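I have used the Nernstead kitchen pack for one school term, and I want to write down what I think, because when I was deciding to buy it I found only the seller's page and one short comment on a forum.

For who does not know it: Nernstead sells simulated rooms for training and testing robot arms. You get the 3D kitchens, the furniture with working joints, a two-finger gripper model with a wrist view, and a set of ready tasks with a scoring script. It is a download with a one-year license. We paid 410 dollars for the teaching version, for one lab. I am teaching an evening course in manipulation at Ashour, and my students share two desktop computers with medium graphics cards, so my opinion is from this situation and maybe not yours.

## Installation

The guide says 38 minutes. For me it was one full evening, and most of this time I was fighting with the texture folder. The installer puts textures in your home directory and then looks for them in the program directory. If you see pink cabinets, this is the reason. Copy the folder by hand and start again. My colleague Jagadeesh Mathew installed it on the second computer using my notes and he finished before his tea was cold.

After this first problem it was stable. In the whole term we had two crashes, both when a student loaded three kitchens at the same time.

## The kitchens and the tasks

The package has 101 layouts. Many of them are the same room with other colors, and I would prefer fewer rooms with bigger differences. But the colors are useful in their own way. My students first trained a small policy on the white kitchens only, and it was good there, with success in most of the runs. Then Yasmine Berrada moved it to the dark wood kitchens and it became very bad. It closed the fingers in the air, or it pushed the front of the cabinet as if the handle was in another place. For a course this is a wonderful lesson, and I did not need to prepare anything.

The handles are thin strips in many of the dark layouts, and they are a light brown on the dark wood. When the cabinet is seen from a steep angle, a person also needs a moment to find them.

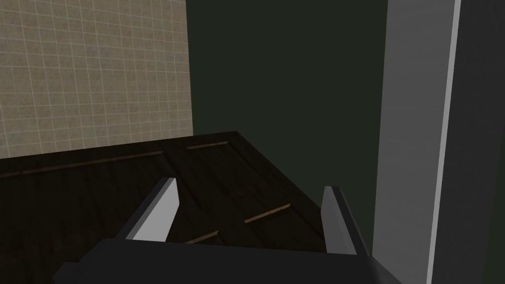
*Wrist view in one of the dark wood layouts, with the fingers open toward the cabinet front.*

The physics of the drawers is the best part of the product for me. You can set friction and damping for each joint in a text file, and the change works immediately when you reload. We made one drawer very heavy and the students could see the gripper slip from the handle. Doors are weaker. The hinge sometimes gives a small jump at the end of the movement, and if your reward depends on the door angle, you will have noise in your numbers. I wrote to support about it. Karim Zerouali answered me the next morning, very politely, and sent a file which makes the jump smaller. It did not remove it.

The light is flat in all the layouts I opened. There is a setting for a lamp and a setting for the window, but with the default values I see almost no shadow on the furniture. If you want to go from simulation to a real arm, you should plan some work on this. The walls are also very simple. Some are plain color with no texture at all, and next to a nicely tiled wall it looks a little unfinished. I don't think the robot cares much, but a student asked me if the file was broken.

## Scoring script

It runs 200 episodes for each task and gives you a table. I like that it saves the random seed for every episode, so you can replay exactly the one that failed. I don't like that "success" for the drawer task means open by only a few centimeters. Change this value before you show the results to anybody. It is in `tasks/common.yaml`, near the bottom, and it isn't in the manual.

The manual in general is short. The part about the gripper is clear, with good tables for finger opening and force. The part about adding your own furniture is one page, and it stops after the import step. Abdelkrim Lahlou, who works at Hikport and came to us as a guest, showed the students how to make the joint file, and without his visit I think we would not have our own cabinet in the program today.

## Compared with Rikarum

I tried the Rikarum package for one month before this one. Its pictures are more beautiful, with soft light and reflections on the metal. But on our computers it was too slow for training, and the drawers could only be open or closed, with nothing between. If you need images for a vision model, take Rikarum. For contact and pulling things, I prefer Nernstead.

## Good

- joint settings in plain text, easy for students
- runs well on medium hardware
- replay of failed episodes
- support answers fast

## Not good

- texture folder problem in the installer
- door hinges
- many layouts are too similar
- the page about own furniture

I give it four stars from five. I will renew the license in October if the price stays the same. Zaid Awwad from our robotics club asked me if it is okay for a hobby user at home, and my answer was to wait, the home version doesn't include the scoring script and you would miss it.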